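4. Why single socks are kept

4.1 The holding period

Almost every household we visited in Vasville had a place for socks without partners. It might be a drawer, a shoebox, a bread tin, or the back of a chair. What the households did not have was a rule for when a sock should leave that place. We asked 111 adults how long a single sock ought to be kept, and most gave an answer with great confidence: a month, until the next big wash, until spring. We then asked to see the oldest one they had. The confidence went away rather quickly. One respondent produced a tennis sock she could date to a school sports day in September 2000, and she spoke of its partner in the present tense.

We call the gap between the stated limit and the real one the holding period. Jara's earlier work on orphaned container lids (see Section 2) found a similar gap, but lids at least can be pressed into service on the wrong container. A single sock has few second careers. Respondents mentioned dusting, polishing shoes, and storing marbles. When pressed, very few had done any of these things in the past year, and two households did not own marbles.

4.2 Pattern and hope

We had expected plain socks to be kept longest. A plain black sock can be matched with nearly any other plain black sock, so keeping it makes a kind of sense. The diary data say otherwise. Plain singles were quietly paired off with near relatives, often within a few washes, and the owners did not lose sleep over a slightly different heel. Patterned socks stayed. A stripe or a colored toe rules out every partner but one, which ought to make the case hopeless and seems instead to make it a matter of principle.
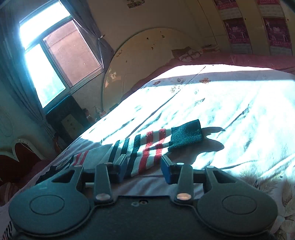 Figure 3. Striped sock with a dark green toe, on a floral bedspread.

Price mattered less than we had guessed. Socks from multipacks were kept nearly as long as socks that had come as gifts, although the gift socks were defended with more feeling. "It would be rude to throw it out," one man told us of a sock given to him by a former employer he described, at some length, as a crook. We coded this as sentiment, after a discussion between the authors that took up most of an afternoon and is not reported here.

4.3 Who decides

In shared households the single sock turned out to be a small problem of government. The person who did the laundry was usually not the person who owned the sock, and each assumed that the other had the final word. Diaries from the Devadiga building are full of socks moved from the owner's bed to the laundry room and back again, sometimes for weeks, without a note or a conversation. Lumbao has suggested that this is a form of correspondence. Jara thinks it is a form of laziness. The data support both readings, and we have left the matter open in the coding sheet under "transfer, silent."

Children under ten had the clearest policy of any group. They wore the sock, with whatever other sock was nearest, and reported no difficulty. We had not planned to analyze their diaries separately, and the group is too small to carry much weight, but their holding period was so short that including them pulled down the average for every household they lived in. The figures in Section 5 are therefore given for adults only.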